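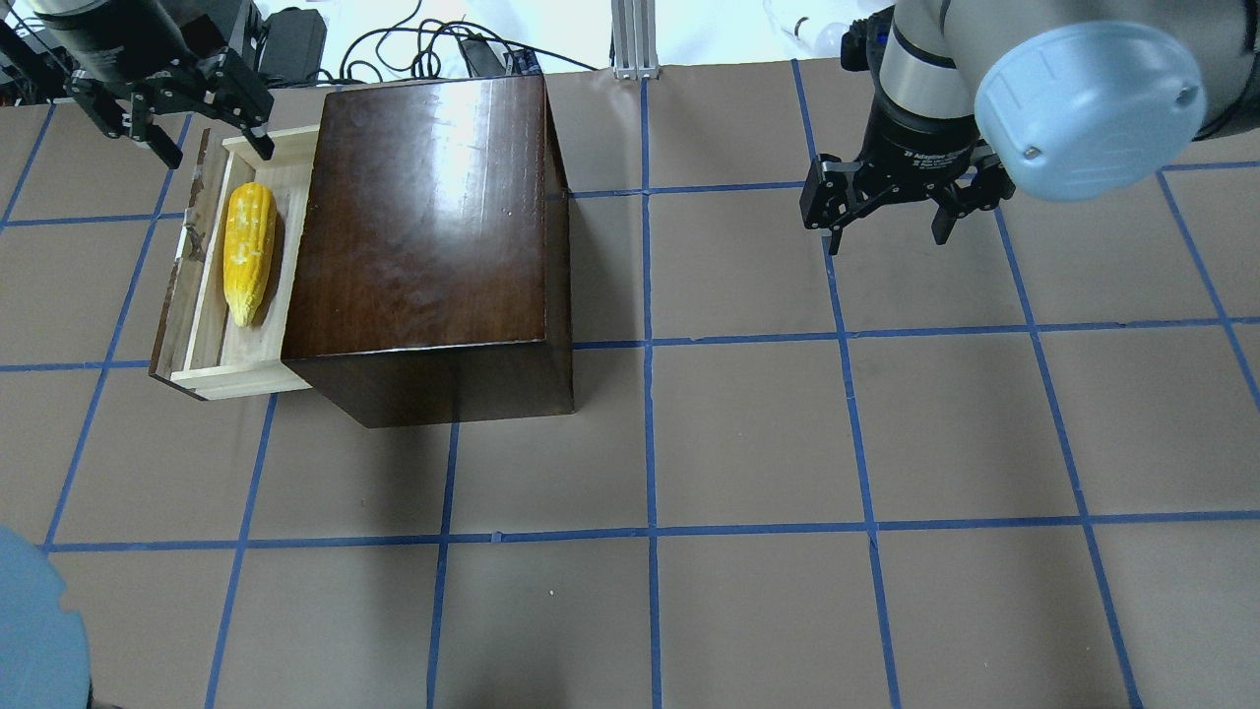

Skip to content Home Notebook Bench log Visits Contact

Search entries Go

May, open day, entry 2. Written up after the last group left.

Task for visitors: drawer and corn. Cabinet on the taped grid, drawer pulled out to the left, toy corn cob lying lengthwise in it. Left arm works over the drawer, right arm waits on its own side of the grid until called. Satish Nair ran the console, I did the talking, Letay Lemma kept the sheet.

Paper and blue tape stay as laid in the morning. Cabinet goes back to the same square each time. The gloss on the cabinet top gives a streak under the overhead lights, and Satish wants the lights on that side dimmed before the next session. I would leave them alone until we have compared both settings.

Groups: Rosinwood at 10, Korngate at 11:30, walk-ins after lunch. Letay's sheet shows 66 cycles for the day, counting the warm-up. Full log is 146 minutes including idle. Speed capped at 100 mm/s with visitors in the room, which Karim Akl thought slow to watch. Cap stays.

Faults:
– Left gripper closed on the drawer wall in the Rosinwood session. Protective stop, no damage found. Raised the approach height and re-taught the point.
– Corn turned sideways on release twice. Placed it by hand and carried on.
– Right arm lost its home position after the lunch power-down. Re-homed. Cause not found.

Questions worth keeping. Korngate asked if the drawer has to start fully open. For today's program, yes. Closing works from the left side only, and opening from shut is on Narayanan Iyer's branch, not merged. Someone from Rosinwood asked for cycle time at full speed. I gave no number.

We use cookies to remember your settings. Accept Decline

To do:
– Narayanan: merge the opening routine or tell us it is not ready.
– Satish: light comparison, same cabinet position.
– Me: order tape and write up the stop for the Chacko file.
– Ilango Arumugam has the handouts. 500 printed, most of a box left. Keep for the Flasberg visit.

Arms parked and powered down at 5:40.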